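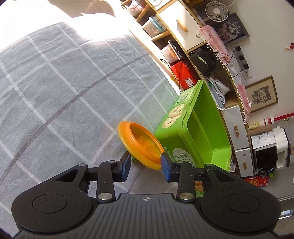
Every toy that gets put away has to go into something. It might be a box, a bin, a basket, a drawer or an old tub that used to hold food. People who write about homes call all of these things containers, and a container has one job, to keep a group of things together so they can be moved or found. A container made for food can do that job very well. The lime-green one lying on its side has round biscuits printed on it, and its round orange lid is standing on its edge close by. Once the biscuits in a tub like this have been eaten, a family can throw the tub out or find another use for it. Lots of families choose toys.

Why food tubs make good toy boxes

Think about what a biscuit tub has to do in a store. It has to be stacked and carried, and it has to keep its shape so the biscuits don't get crushed. It has a wide opening so that a hand can reach in. It has a lid. All of those things are useful for toys too.

Plastic tubs are light, so a small child can lift one even when it is full. They can be washed with warm water and a little dish soap. Before a food tub becomes a toy tub, it should be washed and left open until it is completely dry. Crumbs left in the corners can bring ants.

Cardboard boxes are useful as well, but they don't like water. If a cardboard box gets wet, the bottom goes soft and may fall out. Baskets let air in, so they are good for soft toys and cloth. They are not so good for beads, which can slip through the gaps.

What goes in the tub?

A tub this size is best for small toys that don't break easily. Play food is a good choice. So are little animals, cups and figures. Toys like these often end up all over the table in the middle of a game, because the game needs all of them at once. A store needs things to sell. An ocean needs creatures.
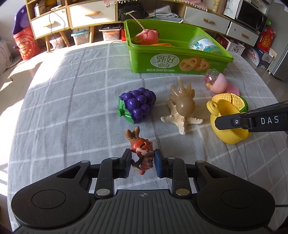 Grapes, corn and a starfish on a checked tablecloth, with the green box behind them.

When the game is over, it helps to look at the toys before picking any of them up. Which ones belong together? There is more than one right answer. You could sort them by what they are. The grapes and the corn are both food, so they could share a tub. The starfish and the octopus both live in the ocean, so they could go together too.

You could also sort by color. Purple grapes would go with other purple things, and yellow corn would go with a yellow cup. This makes a tub look nice, but it can be harder to find things later. If you want to play store, you will need the grapes and the corn at the same time.

Another way is to sort by size. Large toys go in first, at the bottom, and small ones go in last. If small toys go in first, they get buried, and you have to tip everything out to reach them.

Carola Wegener teaches a kindergarten class and has 38 tubs in her classroom. She asks the children to choose how to sort them at the start of each year. "Last year they sorted by animal, food and other," she says. "The 'other' tub was always the fullest one — so in November we sat down and made two new groups."

Very small toys

Some toys have tiny pieces. These should have a container of their own with a lid that closes tightly, and it should be kept up high if there is a baby or a pet in the home. Babies put things in their mouths to find out what they are. A small piece can make a baby choke. If you find a tiny piece on the floor and you don't know where it came from, give it to a grown-up.

Putting things in

It is quicker to bring the tub to the toys than to carry the toys to the tub one by one. Put the tub down in the middle of the mess. Place the toys inside instead of throwing them. Throwing is fun, but toys bounce out again and roll under things. 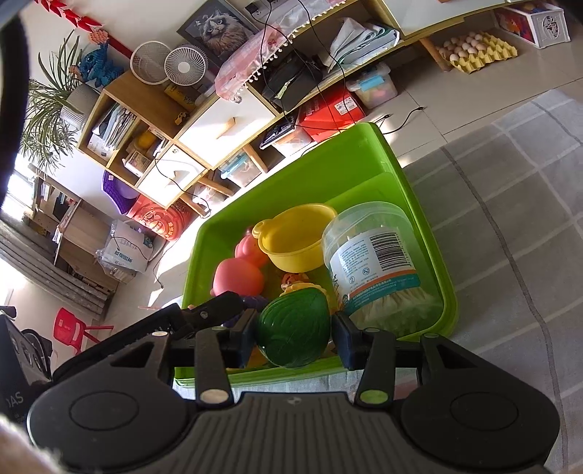

The green tub on the floor, with a yellow bowl and other toys inside.

Bowls and cups take up a lot of room because they are hollow. Turn them so the open side faces up and put little toys inside them. A jar can stand along the side of the tub. Soft and squeaky toys can be squashed a bit to fit into the gaps. If the lid won't go on, don't push hard on it. Take two or three things out and try again, or start a second tub.

Where does the tub live?

A tub should have its own place, and it should go back to the same place every time. A shelf with square spaces, called a cube shelf, works well for this. Heavy tubs go in the bottom cubes, where they can't fall on anyone. Drawers are good for paper, crayons and other flat things.

If you have several tubs, labels help. Younger children can draw a picture of what is inside and tape it to the front. Nour Darwish, who is seven, drew a carrot on her play food tub and a fish on her ocean tub.

Try it yourself

Ask a grown-up for an empty food tub with a lid. Wash it and dry it. Choose one group of toys and put them in. Set a timer for 5 minutes and see how many you can find around your home. Then draw a label, tape it on, and pick a place for the tub to stay.

Words to know

Container: something that holds other things inside it.
Sort: to put things into groups that go together.
Hollow: having an empty space inside.
Label: a word or picture that tells you what is in a container.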